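Kimenness Two-Seat Sofa, Woven Gray

Product page updated 15/03/2025
Item no. 262
Upholstery: woven fabric with a fine, slightly speckled texture
Edges: rounded and padded

A sofa for rooms where people really live! We put the Kimenness in our own break room in February, and it has been the favorite seat in the building ever since.
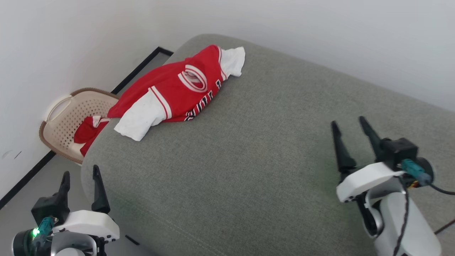
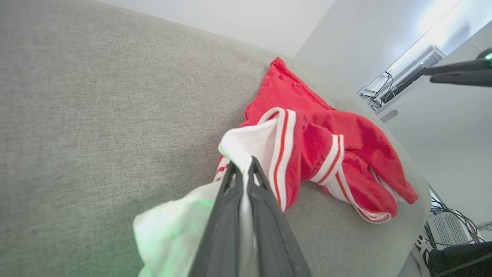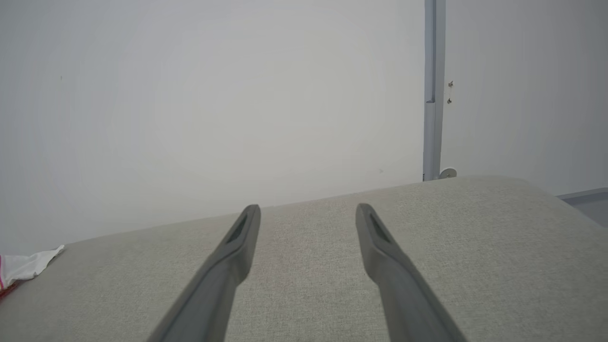 We love this fabric. It's soft enough to nap on with bare arms, and the weave has just enough variation in it that a bit of lint doesn't jump out at you. The color shifts with the light, too — greener in a dim corner, paler by a window — so please order a swatch before you settle on a wall color.

The seat is 23 inches deep, good for curling up with your feet under you (Emiko Minami in our showroom does all her paperwork that way). The foam is on the firm side when it's new and loosens up over the first 12 weeks or so of regular sitting.

Care
Vacuum with a soft brush. Blot spills with a damp cloth and let the fabric dry on its own. The seat cover zips off and can go in a cold wash; put it back on while it's still a tiny bit damp and it goes over the corners much more easily.

Delivery and assembly
Comes in 3 boxes. The legs screw in by hand, no tools needed. Two people can have it together in nearly no time, but clear the floor first — the back is wider than you'd think when you're turning it over.

Matching footstool: see Endadska, same fabric, same rounded edges.

Questions about fabric or spare covers go to Davoud Akbari at the showroom desk. Swatches are free and we mail them the day after you ask.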